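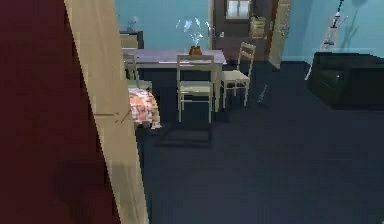
Does an open-plan home really cost less to build? Seldom by as much as the brochure suggests, and once heating and noise are paid for, the savings can vanish.

The pitch is familiar by now. Take out the walls, the salesman says, and you take out the cost. Fewer studs, fewer doors, less trim, less paint. Divo, a builder with 208 homes going up on the edge of Midberg, puts the claim on the second page of its sales booklet. I asked for the numbers behind it and got a second copy of the booklet.

Zdislava Kollár has priced houses for 18 years and she was more helpful. An inside wall that holds nothing up is one of the cheapest things in a house, she told me. The trouble starts when the wall does hold something up. "You pull it out and you need a beam," she said. "The beam needs posts, the posts need footings, and somebody has to draw it all and sign it." On one remodel in Sadbridge last year, the owners were told to expect a bargain. The beam alone ate the budget for the new kitchen.

Then there is living in it. Rizal Yusof and his wife bought a Divo house with a single room running from the front door to the back yard. Their first winter there, they heated all of it to keep one couch warm. He works nights, and his daughter practices the clarinet. They have since paid a carpenter to put up a wall with a door in it, close to where an older house would have had one.

I don't want to oversell the other side. Small closed rooms can be gloomy, and plenty of people like to cook and talk at the same time. Sumaiya Uddin, who raised three boys in a narrow row house, laughed when I asked if she missed her dining room door. "I took it off the hinges myself," she said. Fair enough. But taking a door off its hinges costs nothing, and she can put it back – the door is still in her garage.

What bothers me is how rarely buyers are offered a choice. Of the 9 floor plans on show at Midberg, only one had a dining room that closed, and it was the most expensive. When I asked the agent why, she said people don't want them. I asked how she knew. She said nobody buys that plan.

Hashini Begum, who rents out two houses in Sadbridge, has her own way of checking. She lists both at the same rent, one open and one with walls. The one with walls went first this September, to a couple who both work from home.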